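Notes from robotics club, week whatever

Friday, January
Posted by Thibault Cordier

I said last month that I'd write up what we've been doing at the club, and then I didn't, so this is going to be a bit of a pile. If you only want the build notes, Rajeshwari keeps those and she is much tidier than I am.

The short version is that our student team has settled on a project. We're teaching two arms to put a desk in order. We call the project Catora, after a name Maëlys had left over from a video game she never finished. The club itself meets upstairs at Hodia, where we've had the same room for 3 years, and the team has to show something at the Claltar student meet in the spring. It doesn't have to be finished by then. It does have to run in front of people.

We spent most of the fall arguing about which task to pick. Nizar wanted cooking. I wanted sorting mail, which everyone else thought was dull. What we agreed on in the end was desk stuff: files, a drawer, markers, trays, the things that are on everyone's desk at home anyway. It cost us almost nothing to set up. People brought what they had, and Eugénie lined the floor of the cell with a flowered paper, so at least it looks like somebody's shelf.

Most of a session is one person driving the arms and another person watching and taking notes. We swap when the driver gets tired. Driving is harder than I expected. You have to think about where the fingers are, and also about what the rest of the arm is going to hit on the way there. I spent my first session knocking into the file holder.

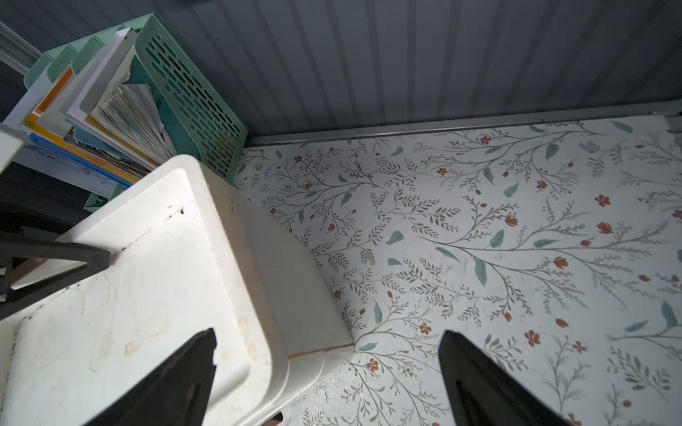
The thing I've had to learn is to slow down before contact. If I come in fast I end up a little to one side, then I correct, and the correction gets recorded along with everything else. Eugénie says a few corrections are fine and even useful. A whole session of them is not, and I have handed in a whole session of them. We threw most of it out.

We have 732 recordings now that we consider good. A good one means the task got done, nothing was dropped, and the driver didn't stop in the middle to talk. I lost several to that last rule. Nizar checks them at home during the week and sends back a list of the ones he rejected, with a word or two next to each. Mine usually say "paused."

The drawer has been the hardest part. One arm has to steady the unit while the other one works on the drawer, because the box is light and will slide if you only pull. For a person this takes no thought at all. You put a hand on top and pull with the other one. With two arms you need to get the first one set and leave it there, and the temptation is to keep fiddling with it.

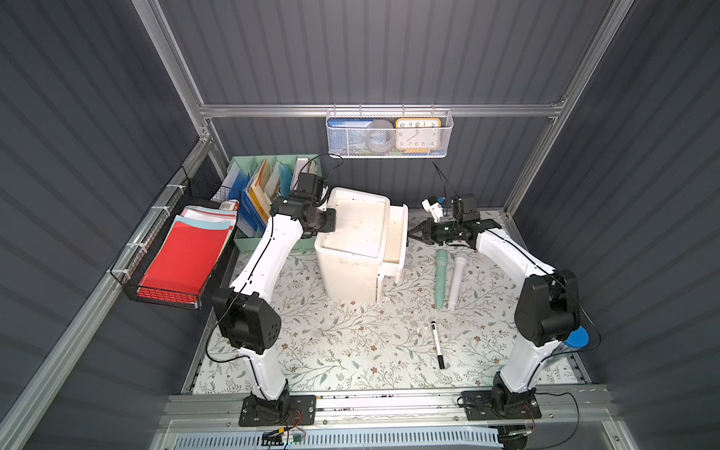 The drawer task, with the left arm at the back corner of the unit and the right one by the open drawer.

Once the drawer is open, the plan is to put small things into it and close it again. The marker goes in fine most of the time. The toy microphones are fatter and they roll, and whoever is driving tends to go for them last. Rajeshwari wants us to start with them on purpose, and she's probably right.

We did a first test with a trained policy two weeks ago. It opened the drawer on 2 tries out of the first batch and then seemed to lose interest in it. Maëlys thinks we start the unit in the same spot too often, so now we move it and turn it a little between recordings. It makes the sessions slower. I don't know yet if it helps. The next training run is supposed to be done by our next meeting.

Other club business: dues are 70 for the year and you can pay Eugénie. The Millet kits for the beginners' group are in the closet on the left, and please put the screws back in the bag they came out of.

Comments

Maëlys Joly
I did finish that game. I just didn't finish it well.

Nizar Fakhoury
Four of your last ones were accepted without a note. Cooking next year.

R. Chettiar
Build notes are updated with the new cable routing. Can whoever drives next please read the part about the elbow joint first?

Jo
Do you take people who have never programmed anything? My daughter is asking.

Thibault Cordier
Jo, yes, the beginners' group is for exactly that. She can come and watch a session first if she wants.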